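Posted under: Company > About Us, Narrow Goods

November
By Fionnuala Dunne, product data

About Orlandini Narrow Goods

Orlandini Narrow Goods converts and sells webbing, twill tape, grosgrain, bias binding, piping cord and elastic by the yard and by the roll. Our customers are bag makers, upholstery shops, costume departments, canvas repair shops and people who sew at home. We do not sell broadcloth, thread or machines. The current catalog has 570 stocked lines, counting each width of a product as its own line and all of its colors together.

We work from one building, which holds the warehouse, the cutting floor, the dye room and the office. Orders are cut and packed there. Nothing ships directly from a mill to a customer except full-pallet orders, and those are quoted separately.

How the company started

Phyllis Sugden and Gareth Ashworth bought the slitting and spooling equipment of a closed label mill and began by re-spooling surplus cotton tape for local awning shops. Most of that tape came in odd put-ups with no record of width tolerance or shrinkage. Phyllis measured each lot, wrote the results on a card and tied the card to the roll. Customers asked for the cards before they asked for more colors, and the present spec sheet is a typed version of the same card with two fields added (elongation at working load and finish).

Gareth built the first cutting bench. It used a fixed arm and a foot clutch, and it cut to within half an inch on a ten-yard piece. It is still used for jute, which the newer benches handle badly.

What we stock

Webbing comes in cotton, polyester, nylon and polypropylene. Cotton and polyester are kept in natural, black and the dyed range. Nylon is kept in black only, with other colors to order. Polypropylene is sold as received from the mill and is not re-dyed, as the fiber does not take our dyes.

Twill tape is plain or herringbone, bleached or unbleached. Unbleached tape varies in shade from lot to lot. If a project needs one shade throughout, order the full yardage at once and write "single lot" in the order notes.

Our own bindings are sold under the name Tunard. Tunard bias is cut at a true 45 degrees, joined on the diagonal and pressed on a heated folder. Joins are marked with a small paper flag and are not counted as defects. Tunard straight binding is woven to width and has no joins inside a put-up.

Orow is our elastic range, in braided, knitted and woven constructions. Braided elastic narrows when stretched and should go in a casing. Knitted elastic can be sewn through. Woven elastic is the firmest of the three and is the one to use for straps and waistbands.

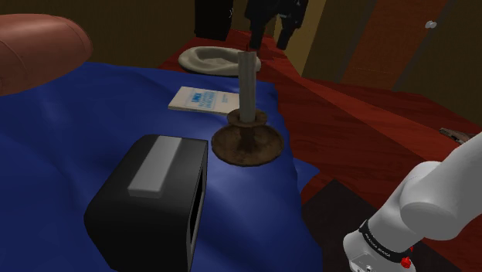

Measuring and cutting

Yardage is measured relaxed, on a flat bench, after the goods have rested off the roll. Elastic in particular comes off a tight roll longer than it will be an hour later, and measuring it directly from the roll shorts the customer. We do not stretch goods to the mark. Cut pieces are checked at both ends for squareness, and synthetic webbing is cut with a hot knife unless the order says otherwise.

Widths are nominal. The tolerance is plus or minus 1/32 inch up to one inch wide and plus or minus 1/16 inch above that. Buckles and slides are made to nominal widths as well, so a tape at the top of its tolerance may be snug in a cast slide. Send us the slide if the fit matters and we will try it against stock.

Color

The dyed range is 51 colors. Sandra Hartley runs the dye room and keeps the standards, which are wound on cards and stored in the dark. Each dye lot is compared with the standard under daylight and store lighting, and a lot that matches under only one of them goes back. Color chips on this site are for sorting and should not be used for matching. Sample cards are sold at cost and the price comes off the first full-roll order.

Cotton is dyed with fiber-reactive dye and polyester with disperse dye. The same color name in two fibers is as close as we can get it, and the difference will show on a seam where they meet.

Jirnano system

Stock is tracked in Jirnano, a roll-tracking program that Josphat Laizer wrote for us and still maintains. Each roll has a number, a lot, a remaining length and a shelf location. The remaining length is reduced at the cutting bench, so the quantity shown on a product page is continuous yardage on the longest roll and does not include short ends. If you need more than the figure shown and can accept two pieces, call the office.

Ordering

The minimum cut is 2 yards. Full rolls are priced lower and ship uncut. Cut goods cannot be returned unless the fault is ours. The phone is answered from 9 a.m., and orders placed before noon are normally cut the same day. Trade accounts need a resale certificate on file, and a renewed certificate has to be sent again when the old one expires.

Comments

canvasandcord
Is the herringbone twill preshrunk? I use it on chair ties that get washed hot.

Fionnuala Dunne
It is not. Allow five percent on the bleached and a little more on the unbleached, or wash the whole length before cutting.

R. in costumes
Please bring back the 3/8 woven elastic in white. The knitted is fine for most things but rolls on a narrow waist.

marlo_bags
Ordered 1 1/2 inch cotton webbing twice this year, natural both times. Second lot was noticeably creamier. Would have helped to see the single lot note on the product page and not only here.

Fionnuala Dunne
Agreed, it is being added to the natural and unbleached pages.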